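Home | Boards | Workshop | Calls for Work | Log in
4 min read

Workshop > Revision > Cutting a long poem for a word limit

Need to get a poem down from 500 words to 200 for the Huritz pamphlet call, closes end of April. It's the Modusdale sequence, 6 parts, a few of you saw the early ones. Do I take one part and send that, or squeeze the whole thing? Been at it since 5 this morning and I can't see it any more.

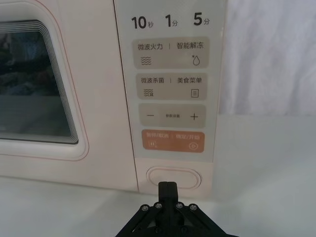 Posted by Romana Zeman | Member | Workshop > Revision

Should have said, the parts lean on each other. Part four makes no sense without the ferry in part two. And the title only pays off at the end. So lifting one out feels like cheating a bit.

kettlehymn wrote:
Send one part. Squeezed sequences read like minutes of a meeting. Part two can stand up by itself, I remember the ferry and the aunt's gloves and not much else, sorry.

Glenys Kereama wrote:
Disagree with kettle. Part two is the prettiest but it's also the safest. I'd cut every line that explains, all the way through, then count. Bet you're under 300 before it hurts. Did this with my Prestitz poems, lost ten stanzas, missed one.

kettlehymn wrote:
Under 300 isn't 200 though

Glenys Kereama wrote:
No, but then you know what the poem is. Then cut again. Read it out loud with the door shut, wherever you start mumbling, that goes.

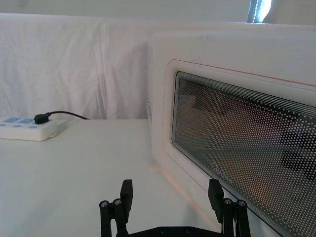
Also the epigraph. Do they count epigraphs? Some do. The Mikuš quote is 10 words you didn't write and I'd drop it whatever they say, it tells us how to feel before we've read a line. Same goes for the dates under each part, they make it look like a diary.

Romana Zeman wrote:
ouch re the epigraph. That quote is where the whole thing came from! Guidelines say "200 words excluding title", nothing on epigraphs. Have emailed. Dates can go, fine.

pell_mell wrote:
Unpopular opinon, don't cut it at all. Write a new one. You've got weeks. A poem that wanted to be 500 words will always look like it's had a bad haircut. Keep the long one for somewhere that takes long ones

Glenys Kereama wrote:
Weeks to write AND revise a new poem? Not all of us are that quick pell

pell_mell wrote:
not saying it'll be good. saying it'll be the right size

Romana Zeman wrote:
Ok update. Tried Glenys's way. 340, then 260, stuck there. Lost part five completley and don't miss it which is worrying. The gloves are staying. Might try kettle's way tonight on a clean copy and see which one I can stand to read. Anyone up for swapping drafts? Happy to do line notes on yours, not great on rhyme.

kettlehymn wrote:
Send it over. Mine's a villanelle so you're warned

Contact the moderators | © Workshop boards and individual posters | Back to top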